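Selling used brake calipers online, worth it?

Cai
Pulled 39 calipers off parts cars. Priledik wants 13 percent per sale. Anyone listing there? 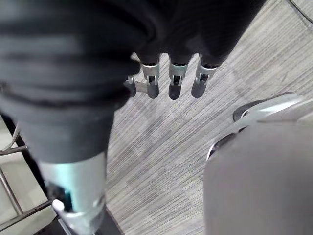 Zarus
I quit Priledik in April. Too many returns for wrong fitment.

Gitmont
Disagree. Put the casting number in the title and returns drop. I've sold 156 parts that way.

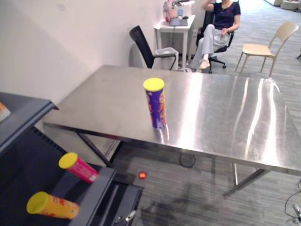
Purple can, yellow lid

Cai
Do you charge a core deposit? 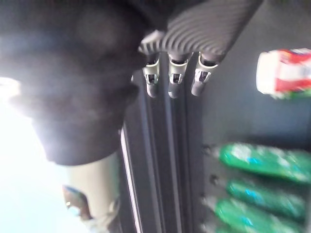

I'd rather skip it, but the rebuilders near me all do.

Zarus
Skip it. More paperwork.

Gitmont
I charge it on anything over $500.

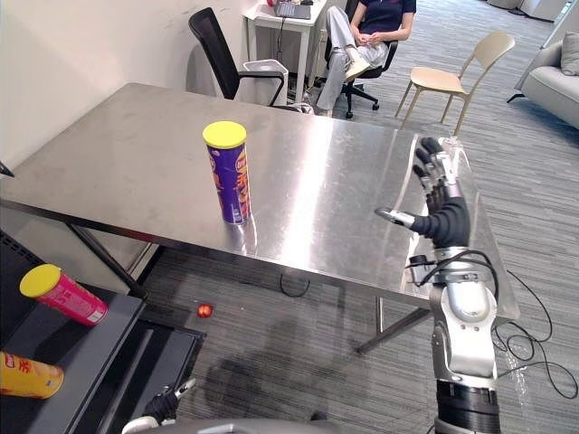 Can and hand at the steel table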